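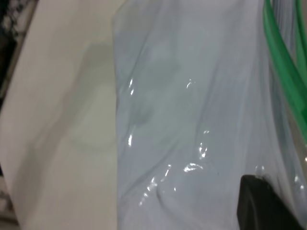
**Storing old linens and sewing patterns in a humid house**

Sewing Room > Storage and Care

---

**hemline_hal** wrote:

My aunt moved out of her house in Wernthorpe this summer and I ended up with her sewing things. Tablecloths, flat sheets, a lot of plain cotton yardage, and a file drawer full of paper patterns. Some of the patterns still have her notes on the pattern pieces in pencil, and I'd like to keep them readable.

My problem is the house. We're in Zurnside, close to the river, and from June on the upstairs closets feel damp no matter what I do. Last year I lost two good wool blankets to mildew and I don't want to repeat that with her things.

What I want to know:

- Is plastic okay for any of this, or should all of it be in cotton bags or boxes?
- Should I wash everything before it goes away, or leave the old starch alone?
- Do paper patterns and fabric need to be kept apart?

I've read a lot of pages on this and they disagree with each other.

---

**ngau_quilts** wrote:

Wash the linens first. Starch is food for silverfish and it yellows along the folds. Warm water, plain detergent, rinse more than you think you need to, and no fabric softener. Don't iron them until you're going to use them. Pressed creases that sit for years turn into weak spots.

After that, old pillowcases make perfectly good storage bags. I would not put cotton in plastic in a river house. Any moisture left in the cloth stays in there with it.

Patterns are a different thing and I'll let somebody else answer that one.

---

**bobbin_drawer** wrote:

I don't agree about plastic. I've kept cotton yardage in sealed bins for more than five years in a house that floods at the basement level, and it smells fine and looks fine. What matters is that it's dry going in. I hang everything in the room with the dehumidifier overnight, then fold it and close the lid. People put laundry away when it still feels a little cool to the touch and then blame the bin.

Agree on the starch.

---

**ngau_quilts** wrote:

Your bins are in a room with a dehumidifier. The original post says an upstairs closet that gets damp. Those aren't the same conditions.

---

**bobbin_drawer** wrote:

The bins are in a hall closet. The dehumidifier is in the laundry room. A closed bin doesn't care much what the hall is doing.

---

**tracing_wheel** wrote:

I'll take the patterns. I have a few drawers of them and I did it badly the first time, so maybe this saves you some work.

The envelopes are the worst part. They're cheap paper and they split down the sides once you've taken the tissue out a few times, and then pieces go missing. What I do now is press the tissue with a dry iron on the lowest setting, fold it to the size of the instruction sheet, and put the tissue, instructions and envelope together in one bag per pattern. The envelope goes in front so I can read the number. Don't force the tissue back along the old folds if it feels brittle. Make new ones next to them.

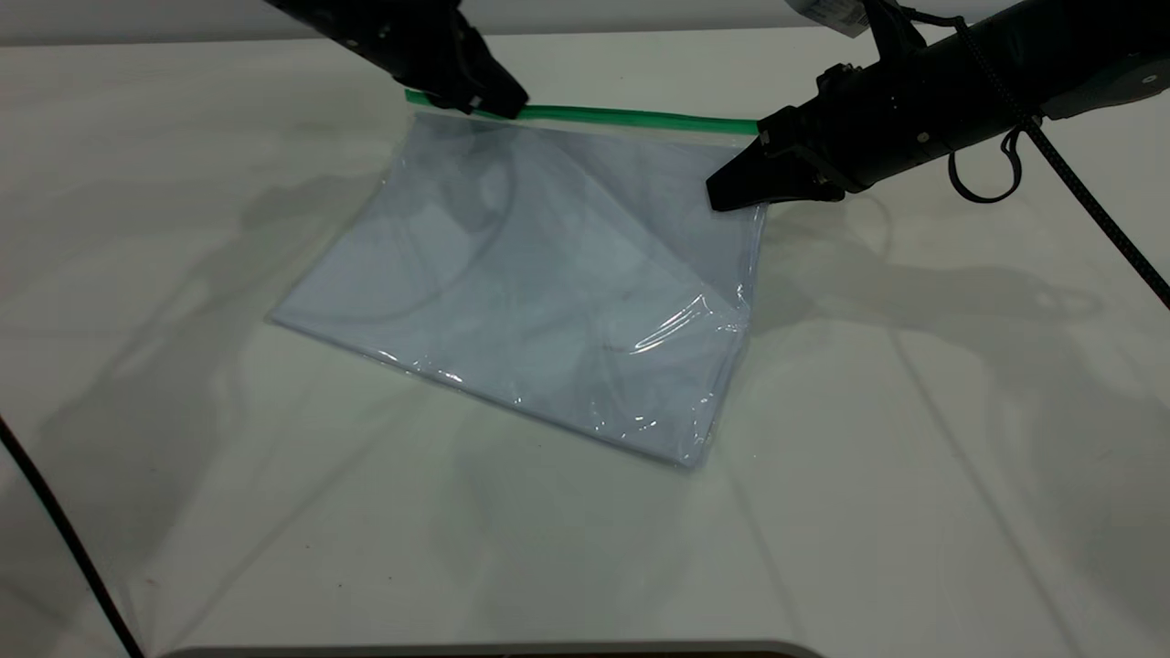 For patterns I think a zip-top bag beats a folder or a page protector. Page protectors are open at the top and tissue slides out of them every time you tip the binder. I tried the small sandwich size and had to fold everything so many times that it was as thick as a paperback. Get a large clear one that can lie flat on the table while you load it, and get one with a colored closure. With a bright green strip across the mouth you can tell at a glance which side opens, and that helps when you have a whole drawer of see-through plastic and you're pulling one out by feel. Press the air out with your palm from the bottom up before you zip the last corner.

Write the size and the year you last used it on an index card and slip that in too. I use pencil. Marker on the bag rubs off.

---

**hemline_hal** wrote:

Thanks, that's clear. Do you leave the bags open at all? I'm thinking of damp getting sealed in with the paper.

---

**tracing_wheel** wrote:

I close them all the way. The pressing dries the tissue out, so I zip them the same afternoon. If I didn't have time to press, I'd leave them open in a dry room overnight first.

---

**finano_fibers** wrote:

I'm going to disagree with some of this. Ordinary plastic isn't all the same, and some of it gets sticky or hazy as it ages. I had a box of patterns from an estate sale where the plastic had stuck to the printed envelopes and took the ink with it. I don't know what it was made of. If the pencil notes are what you care about, put a sheet of acid-free paper on either side of the tissue, or use acid-free folders in a box and skip plastic altogether.

Also scan the notes. It takes an evening and then you don't have to worry so much about the rest of it.

---

**tracing_wheel** wrote:

Scanning is a good idea and I should have said so. On the sticking, that sounds like old vinyl sleeves to me. I buy polyethylene or polypropylene, and the package usually says which. Haven't had one go tacky.

---

**Naheed Jadoon** wrote:

I used to do alterations out of a shop and now I do them at home, so I have both kinds of storage going at once. I'd split it this way.

Linens you use every year: washed, in the closet, on a shelf, nothing around them except maybe a pillowcase. Using them is what keeps them in good shape -- they get aired and refolded without you having to remember.

Linens you're only keeping: washed, fully dry, rolled on a tube if you have the room, wrapped in a clean cotton sheet. Refold or reroll two times a year. Keep them off bare wood, which will stain white cotton over time.

Patterns: bagged or boxed, I've done both. I like bags for the ones I reach for.
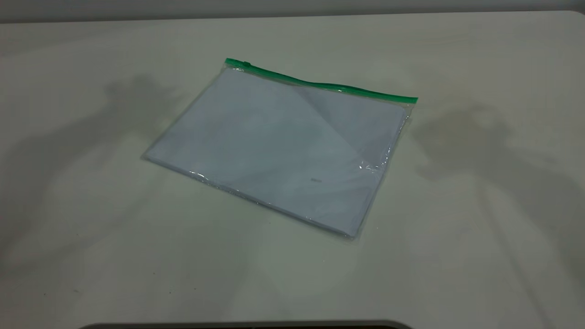
For the ones I don't reach for, I use a flat box with a lid and keep it under the bed in the driest bedroom. An inside wall is better than an outside wall. My outside wall closets run noticeably damper, and a cheap humidity gauge will show you the same thing in yours. Buy one and move it from closet to closet before you decide where anything goes.

And yes, keep paper and fabric apart. Old pattern paper is acidic and can brown whatever it's lying on.

---

**ngau_quilts** wrote:

The gauge is the best advice in the thread. I still wouldn't seal cotton up in that house, but if the closet reads low I'd have less to say about it.

---

**bobbin_drawer** wrote:

We'll have to differ. Hal, if you want to test it, put one old sheet in a bin and one in a pillowcase and check both next summer.

---

**hemline_hal** wrote:

Update, 9 October 2021. I got the gauge and left it in each closet overnight. The linen closet is on an outside wall and it was the dampest spot in the house, which explains the blankets. Everything is going in the middle bedroom.

The sheets and tablecloths are washed and most are in pillowcases. I put five yards of muslin in a sealed bin as a test. The patterns are scanned where there was writing on them. I'm bagging the ones in my size with a sheet of acid-free paper inside, and the rest are going in boxes.

One more question. Some of the tablecloths have brown spots that didn't come out in the wash. They look like old rust marks, small and round. Does anyone know something that's safe to use on them?

---

**finano_fibers** wrote:

Don't use chlorine bleach on them. If it really is rust, bleach makes it worse. Lemon juice and salt in the sun works on small spots on plain white cotton, but try it on a hem first and rinse it well. Anything with embroidery I'd leave alone.

---

**Naheed Jadoon** wrote:

Same here on the bleach. If the spots are scattered all over, they may be from age or mildew, and a long soak in oxygen cleaner does more for those than lemon does. Change the water when it turns yellow and keep going until it stays clear.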